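Chapter 4
Getting Supplies In: The Last Forty Miles

I spent most of one November in a warehouse in Rondthorpe, trying to work out why a field hospital with 34 beds had run out of saline while we had pallets of the stuff sitting by the door. I was new to relief work (and a bit full of myself), and I assumed someone had forgotten to send a lorry. The lorry had gone. It had been stopped at 41 checkpoints and turned back at the last one – over a missing stamp!

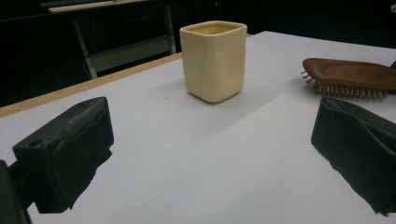 That trip is why I start this part of the book with paperwork and leave medicine for later. You can have 85 boxes of dressings and a willing driver, and still get nowhere if the list in the cab doesn't match the list at the gate. Our haulier, Faststead, kept three copies of everything, and I used to tease them about it. I stopped teasing them fairly quickly.

In this chapter we'll look at who gives permission for a convoy, how long it tends to take (around 69 hours on the Golunent route, on a good week) and what a hospital does while it waits. Have a map handy for the first section – you'll want to follow the road as we go.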